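Textiles for Everyday Living
Handout 4: Fibers, Fabric and What Washing Does to Them

Instructor: Apolinar Esquivel
Revised 4th June

Before we start

Welcome back, everyone. Last time we spent most of the session on yarn, and I know a few of you went home a bit tired of the word "twist." I promise we will use it less this time. This handout covers the same ground as my talk, only in a better order, because when I talk I wander off, and I would like you to have something you can follow at your own kitchen table with a cup of coffee and a few old shirts.

You will want to have Handout 3 nearby. If you lost yours, there are spare copies in the folder by the door. Please also bring your swatch card next time, the one with the 16 little squares stapled to it. We are going to be rough with some of those squares, so if you are fond of them, make a second set.

Where fibers come from

Every piece of cloth in your house started out as a fiber, and a fiber is simply something long, thin and bendy enough to be made into yarn or pressed into felt. Some of them grow. Cotton is the fluffy hair around the seed of a plant. Linen comes from the stalk of the flax plant, and the long strands inside that stalk are what give linen its crispness and its stubborn creases. Wool grows on sheep, and silk is drawn off the cocoon of a silkworm in one very long thread.

Then there are the fibers people make. Rayon (you will also see it called viscose) begins as wood pulp or some other plant matter, which is dissolved and pushed through tiny holes to form threads. So it is made in a factory, but from a plant, and that in-between nature explains a great deal about how it behaves. Polyester, nylon and acrylic are made from chemicals that mostly come from oil. They start as a thick liquid, they are squeezed out and cooled or dried, and they can be made in nearly any thickness the maker likes.

I am often asked which is best. I always give the same disappointing answer – best for what? A linen dish towel is a wonderful thing. A linen swimsuit would be a sad one.

How fibers feel about water

This is the heart of the handout, so please read it slowly, and maybe twice.

Some fibers like water and soak it up into themselves. Cotton, linen, wool, silk and rayon all do this. When the water goes in, the fiber swells, and when it swells, the yarn gets fatter, and when the yarn gets fatter it has to take a longer path over and under its neighbors. The cloth pulls in to make up for it. That is one of the two main reasons a new cotton shirt comes out of the wash shorter than it went in.

The other reason is tension. Cloth gets pulled tight while it is being woven or knitted and again while it is being finished. It would love to relax, and a warm wash gives it the chance. Some mills let the cloth relax before it is cut, and you may see the word "preshrunk" on the label. Take that word kindly but not too literally, as there is often a little shrinking left in it.

Polyester and nylon take in much less water. They dry quickly and they hold their size well, so we see so much of them in sportswear and in rain jackets. They do have a fondness for oil, though. Body oil, salad dressing and bicycle grease will all settle happily into polyester, and this is why an old running shirt can smell clean when it leaves the dryer and not so clean ten minutes after you put it on.

Wool deserves its own paragraph. Under a microscope a wool fiber has scales, a bit like a pine cone. In warm water, with rubbing, those scales catch on each other and the fibers creep closer together, and they do not creep back. We call this felting. My mother had a lovely gray cardigan, knitted from a yarn sold as Bitine, which went through one hot wash in February and came out the right size for my niece's bear. Everybody has a story like that one. Do bring yours to class, and the sweater too, if you still have it. Felted wool cuts without fraying and makes very good pot holders.

Color and why it runs

Dye is not paint. Paint sits on top of a thing, while dye goes into the fiber and, if all goes well, stays there. How well it stays depends on the kind of dye, the kind of fiber, and how carefully the cloth was rinsed at the mill.

Deep and strong colors need a lot of dye, and the more dye there is, the better the chance that some was left loose. Reds have a bad name for this, and dark blues and blacks are not far behind. The loose dye comes off in the water and looks for a new home, and the pale cotton sock going round beside it is very welcoming.

You can test a garment before you trust it. Wet a hidden bit of the hem, press it between two layers of plain white cotton, and leave it until it dries. If the white cloth is still white, you can relax somewhat. If it has picked up color, wash that garment alone or with others of its own shade, in cool water, until the test comes out clean.

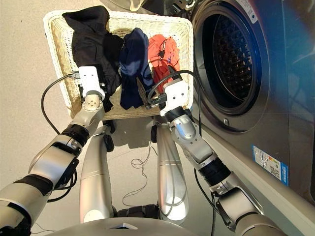

Section 3: Sorting Before You Wash

Most of us learned to sort by color and stopped there. Color is a good beginning, and I would never talk you out of it, but I would like you to think about weight and about surface as well.

By weight, I mean that heavy things should go with heavy things. A pair of jeans tumbling about with a thin blouse is a bit like a big dog playing with a small one. The big dog means no harm. Heavy cotton also takes much longer to dry than light cotton, so if you mix them, the thin pieces bake while the thick ones are still damp at the seams.

By surface, I mean lint. Towels, flannel and fleece give it off. Corduroy, dark knits and most smooth synthetics collect it. Keep the givers and the takers apart and you will spend far less of your life with a sticky roller.

Then there are the bits and pieces attached to clothes. Close the zippers, because open teeth will chew a knit. Tie drawstrings loosely so they stay put in their channels. Empty the pockets. I will say that last one again, as someone who has washed a full address book – empty the pockets.

Anything printed or brushed on the outside should go in inside out. The rubbing in a machine happens mostly on the outer face, and you would rather have it happen where it will not show.

Reading the care label

The little symbols look like a secret code, but there are only a handful of basic shapes and you will have them by heart before long.

The tub of water is for washing. Dots inside it tell you how warm the water may be, and more dots mean warmer. A hand in the tub means wash by hand. A line under the tub asks for a gentler cycle, and two lines ask for a gentler one still.

The triangle is for bleach. Empty, any bleach is allowed. With two slanted lines, use only the non-chlorine kind.

The square is for drying. A circle inside it means a tumble dryer, with dots for heat again. A single flat line across the middle means dry it lying down, and you will see that one on sweaters that would stretch if you hung them.

The iron looks like an iron, bless it, and it has dots too.

A plain circle is for the dry cleaner. The letters inside it are there for their benefit and you do not need to learn them.

A big X through any of these shapes means please don't.

Labels tend to be cautious. A maker may give a milder treatment than the cloth could stand, and with time and a few swatches you will get a feel for where there is some give. Until then, follow the label.

A worked case: the Nisis curtains

Some of you asked about the curtains I mentioned last time. They were a blend, cotton and polyester, sold under the name Nisis, and the woman who owned them wanted to know how much longer than the window she should cut them. We measured a test piece 46 inches long, washed it warm, dried it, and measured it again. It had lost almost 4 percent. She cut the panels with that much to spare and a deep hem besides, and washed the cloth before sewing it.

That is the whole method, and it works for anything you plan to sew. Cut a piece, mark it, measure it, wash it the way you really will wash the finished thing, and measure again. Do the lengthwise direction and the crosswise direction separately, as they rarely shrink the same amount.

For next time

Please wash half of your second swatch set in warm water and leave the other half alone. Write down what changed in size, in feel and in color. Use your own words for the feel. "Crunchy" is a perfectly good word.

Read the chapter on finishes in the Ouali reader, the part on wrinkle resistance especially. The section on flame-resistant finishes is heavier going and you may skim it.

If you have a piece of cloth you cannot identify, put a corner of it in an envelope with your name on the front. We will try to work out what it is together. No burn tests at home, please, however much you enjoyed the demonstration.

We meet in room 411 as usual. The Ivitz loom will be set up at the back if you would like to come early and try a few rows.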